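Resting time for a boned and rolled shoulder of lamb

Skinditel Community Help > Cookery > Roasting and gravy

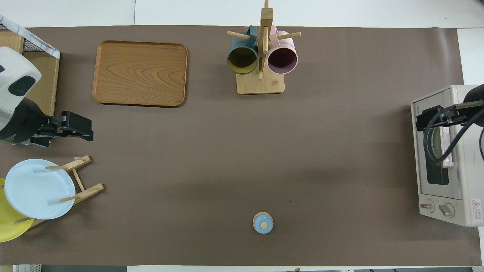
Posted by Priit Jaunzems

I should be grateful for guidance on resting a boned and rolled shoulder of lamb. The joint is to be served at a lunch for members of our residents' association in March. The recipe supplied with the meat advises roasting at a moderate heat but makes no mention of resting. The dining room is at some distance from the kitchen, and I am concerned that the meat will be cold when it is carved. Please also advise whether the gravy may be prepared the day before.

Harb

A rolled shoulder should rest for not less than 20 minutes before carving. Place it on a warmed dish, cover it with foil and leave the foil open at one side, so that the outside does not soften. A joint of this kind holds its heat well. Plates and the carving dish should be warmed in advance, and the string should be left in place until the meat is to be cut.

The gravy may be made the day before from 300 ml of stock, cooled promptly and kept in the refrigerator. Bring it fully to the boil before serving. The juices from the rested joint should be added at that stage, after the fat has been skimmed off.

Devico

Agree with the above. We do not use foil.

Omus

Members may wish to note that shoulder contains more fat than leg and benefits from longer cooking at a lower heat. For our own lunches we allow 3 hours at 150 degrees. Rosemary and garlic should be placed inside the roll before it is tied. Mint sauce is served separately.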